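Skarneck opens second greenhouse for cacti and succulents in Fleveswood

Collection of 2,011 plants can be visited through the winter, free entry on weekdays

FLEVESWOOD, December 2021. The plant nursery Skarneck announces the opening of its second greenhouse, located on the grounds of the former Villa garden in Fleveswood. The new house is made only for cacti and other succulent plants and is now open for visitors and for sale. The first greenhouse, near the road, stays open as before with its herbs and balcony flowers.

The collection in the new house has 2,011 plants. Most of them were grown by Skarneck from seed or from cuttings. A part of the collection, 312 plants, came in August from the nursery Udov, which has stopped its activity. Among these are old columnar cacti and a large group of haworthias, which for many years were kept on the north benches at Udov and never stood in full sun. Skarneck has decided to keep this group together and not to sell the mother plants. Young plants from them will be offered when they have enough roots.

The greenhouse is divided into two sections with different climate. The dry section is kept cool in winter, so that the cacti can rest and make flowers in spring. During this time they receive almost no water. The second section is warmer and is for plants which grow also in the dark months, for example many of the aloes and the plants from the south of Africa with winter growth. A glass wall with a sliding door is between the sections, and we ask the visitors to close this door after them.

For the benches Skarneck has chosen a mineral mix with pumice and coarse sand. Peat is not used in the new house. The change from peat took a long time, as every plant had to be taken out, the old soil removed from the roots by hand and the roots left to dry for several days before planting. Some plants lost their lower leaves after this work, and visitors will notice that a number of the echeverias still look thin. We expect that they will fill out again in the next growing season.

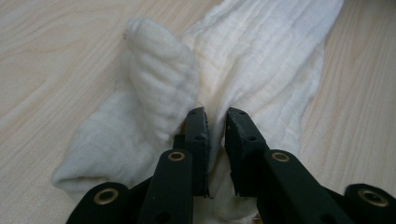

Together with the opening, Skarneck starts a repotting table for the public. Visitors can bring a cactus or succulent from home and repot it there with help from our staff. The pot and the soil mix are paid by size, the help is free. Many people are afraid to touch a plant with spines, and special gloves are often too stiff for small pots. For holding a small cactus we recommend a thick old sock, and a white ribbed one in a soft knit will do the job very well. It is laid loosely crumpled around the body of the plant, without pressing, and the plant is lifted together with its roots. For opuntias with very fine bristles this method is not suitable, because the bristles stay in the fabric. For these plants we use a folded strip of newspaper or long wooden tongs.

Plants that are brought to the repotting table should be dry. Please do not water in the week before the visit. If a plant has white cotton-like spots between the ribs or at the base of the leaves, please keep it in a closed bag and tell our staff at the entrance. It will be looked at on a separate bench outside of the greenhouse, so that mealybugs do not come to the collection. We can also give advice for plants which became soft or brown at the bottom. In many cases the healthy top can be cut and rooted again, but in December we do this only when it is necessary, and otherwise we wait until the days are longer.

Also new is the seed list of Skarneck. It contains seeds collected from our own plants, and for each kind it is written if the plants were pollinated by hand or by insects. Seeds from insects can give hybrids, and we want the buyer to know this before sowing. The printed list lies at the cash desk and can be sent by mail on request.

The heating of the new house comes from the wood boiler that was installed for the first greenhouse. The roof is covered with double panels, and in very cold nights a curtain is closed under it. Rain water from both roofs goes to a tank behind the house and is used for all watering. The paths are wide enough for wheelchairs and baby strollers, with exception of the narrow path along the back wall, where the columnar cacti are standing.

Visiting information

The greenhouse is open every day except Sunday, from ten in the morning until four in the afternoon. Entry on weekdays is free. On Saturdays a small entry fee is asked, and it is returned with any purchase. The repotting table is open in the afternoons. Groups and school classes are welcome and are asked to write to us before they come. Parking is possible at the old Villa gate. Dogs must wait outside because of the spines on the floor.

About Skarneck

Skarneck is a plant nursery in Fleveswood. It grows herbs, balcony flowers, cacti and other succulents, and sells directly to the public.

Press contact: Skarneck nursery, office at the first greenhouse, Fleveswood. Photographs of the new greenhouse and the seed list are available on request.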